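Frau Ginting und die Schublade neben dem Besteck

26. August 2019

Mit Ratih Ginting kann man schlecht nur eine halbe Stunde verabredet sein. Ich hatte mir eine halbe Stunde notiert, mit drei sauber vorbereiteten Fragen, und als ich zum ersten Mal wieder auf die Uhr sah, war der Tee kalt und ich hatte sieben Seiten vollgeschrieben, davon eine über das Kochen von Tamarinde. Die Apothekerin arbeitet seit 15 Jahren in der Mateos-Apotheke in Zilulden, und nebenbei geht sie in die Wohnungen ihrer Kundschaft und räumt mit den Leuten die Hausapotheke auf. Angefangen hat das mit einer Dame aus der Nachbarschaft, die mit einer Einkaufstasche voller Schachteln in den Laden kam und fragte, was davon sie denn eigentlich noch brauche.

»Ich habe die Tasche auf den Tresen gestellt, hineingeschaut und wieder zugemacht«, erzählt Ginting und lacht dabei so herzlich, dass man gleich mitlachen muss. »Hinter ihr standen ja noch Leute. Da habe ich gesagt, wissen Sie was, ich komme am Abend vorbei. Und dann saßen wir bis halb elf in ihrer Küche, und es gab Pflaumenkuchen.«

Am nächsten Tag erzählte die Dame es im Chor, und der Chor von Zilulden hat 50 Mitglieder, die fast alle jenseits der sechzig sind. So etwas spricht sich herum.

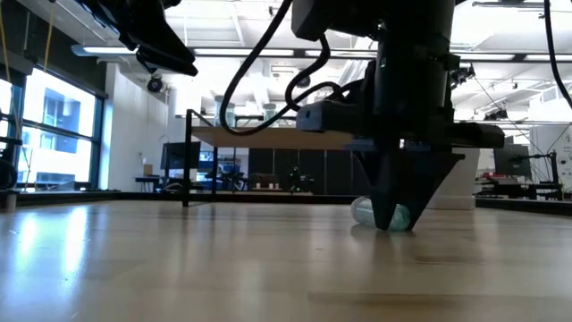 »Die meisten trinken zu wenig dazu«

Wer mit ihr über Tabletten reden will, muss erst einmal über Wasser reden. Das ist ihr Steckenpferd, und sie gibt es gerne zu. »Fragen Sie mal in Ihrer Familie herum, womit die Leute ihre Tabletten nehmen. Mit dem letzten Schluck Kaffee! Mit Grapefruitsaft, weil der so gesund ist! Oder mit gar nichts, den Kopf in den Nacken und hinunter damit — mein Vater hat das so gemacht, der war da richtig stolz drauf.« Ein großes Glas Leitungswasser solle es sein, im Sitzen oder im Stehen, aber bitte nicht im Liegen, und bei manchen Mitteln müsse man danach noch eine Weile aufrecht bleiben. Das stehe alles im Beipackzettel, aber der sei eben sehr lang und sehr klein gedruckt, und wer ihn einmal auseinandergefaltet habe, bekomme ihn nie wieder so zusammen, wie er war.

Ich gestehe ihr, dass ich Beipackzettel überhaupt nur lese, wenn ich nachts nicht schlafen kann. Sie nickt, als hätte sie nichts anderes erwartet, und gießt mir Tee nach.

Die Sache mit dem Badezimmer

Auf die Frage, wo denn nun der richtige Platz für Medikamente sei, wird sie ein wenig streng. Im Bad jedenfalls nicht, und das gelte auch dann, wenn dort seit drei Generationen der Spiegelschrank mit dem roten Kreuz hängt. Wärme und Feuchtigkeit täten den meisten Mitteln nicht gut, und geduscht werde nun einmal jeden Tag. Das Schlafzimmer sei oft eine gute Wahl, auch der Flur, wenn er kühl ist. Die Küche nur dann, wenn der Schrank weit genug vom Herd entfernt ist, und gegen die berühmte Schublade neben dem Besteck habe sie schon manchen Abend lang angeredet.

»Da liegt ja immer alles beisammen«, sagt sie. »Pflaster, Kerzenstummel, Batterien, der Garantieschein vom Toaster, und dazwischen ein Antibiotikum aus dem Jahr, in dem der Enkel eingeschult wurde. Der Enkel fährt inzwischen Auto.«

Und wenn kleine Kinder im Haus sind oder auch nur zu Besuch kommen, sei ohnehin alles anders. Dann müsse abgeschlossen werden, und zwar oben, auch wenn es lästig ist. Sie erzählt von einer Großmutter, die ihre Tabletten immer in der Handtasche bei sich trug, und die Handtasche stand beim Kaffeetrinken selbstverständlich auf dem Boden. Es ist nichts passiert, aber der Schreck sitzt Ginting noch in den Knochen, das merkt man, denn sie rührt eine ganze Weile schweigend in ihrer Tasse. 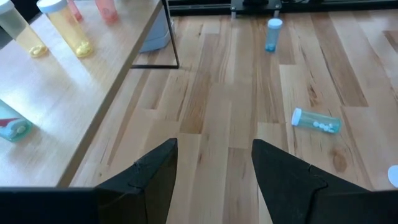

Umfüllen mag sie übrigens gar nicht. Was in der Originalpackung kommt, soll in der Originalpackung bleiben, mit Namen, Verfallsdatum und Zettel, denn zwei gelbe Tabletten können sich gleichen wie Zwillinge und ganz Verschiedenes tun. Eine Ausnahme macht sie für die Wochendose, da ist sie sogar richtig begeistert. Sie empfiehlt ein Modell namens Nustano, dessen Deckel auch mit Arthrose in den Fingern noch aufgehen, und wer allein nicht zurechtkommt, darf die Dose zum Befüllen in die Apotheke bringen. Am liebsten freitags, da sei es nachmittags ruhiger, aber sie schickt auch sonst keinen weg.

»Und einen Zettel dazu!«, ruft sie mir noch hinterher, als ich schon die nächste Frage stellen will. »Schreiben Sie unbedingt den Zettel auf!« Also: eine Liste aller Mittel, mit Dosis und Uhrzeit, einmal zu Hause und einmal im Portemonnaie. Auch das Johanniskraut gehört darauf und das Magnesium vom Discounter, gerade die Sachen, die man beim Arzt vergisst, weil sie einem gar nicht wie Arzneien vorkommen.

Was am Ende übrig bleibt

Nach so einem Abend in einer fremden Küche steht meist eine volle Tüte neben der Tür. In Zilulden nimmt die Mateos-Apotheke sie an, anderswo sei das ganz unterschiedlich geregelt, da müsse man bei der Gemeinde nachfragen. Nur ins Waschbecken oder in die Toilette dürfe nichts davon, auch kein Hustensaft, auch nicht der letzte Rest. Im April hat sie zu dem Thema ein Heftchen geschrieben, das beim kleinen Zeswood-Verlag herausgekommen ist, mit 400 Stück Auflage, und die lagen schneller auf den Nachttischen der Stadt, als sie nachbestellen konnte. Eine zweite Auflage soll kommen, mit größerer Schrift. Darum hatte der Chor gebeten.

Ob sie das alles nicht müde mache, will ich wissen, den ganzen Tag im Laden und abends noch bei den Leuten? Sie überlegt und schaut dabei aus dem Fenster, wo gerade der Bus nach unten zum Bahnhof fährt. »Doch, manchmal schon«, sagt sie dann. »Aber im Laden habe ich für jeden ein paar Minuten. Da sagt der Mensch, was er braucht, und ich gebe es ihm. In der Küche erzählt mir jemand nach einer Stunde, dass er die Blutdrucktabletten seit Weihnachten weglässt, weil ihm schwindelig davon wurde und er sich nicht getraut hat, es der Ärztin zu sagen. Das höre ich am Tresen nie.« Angerufen haben sie dann gemeinsam in der Praxis, gleich am nächsten Morgen.

Beim Abschied drückt sie mir ein Glas von der eingekochten Tamarinde in die Hand und fragt, schon halb im Treppenhaus, wo ich denn eigentlich meine Kopfschmerztabletten aufbewahre. Ich sage wahrheitsgemäß: im Bad. Sie kommt nächste Woche vorbei.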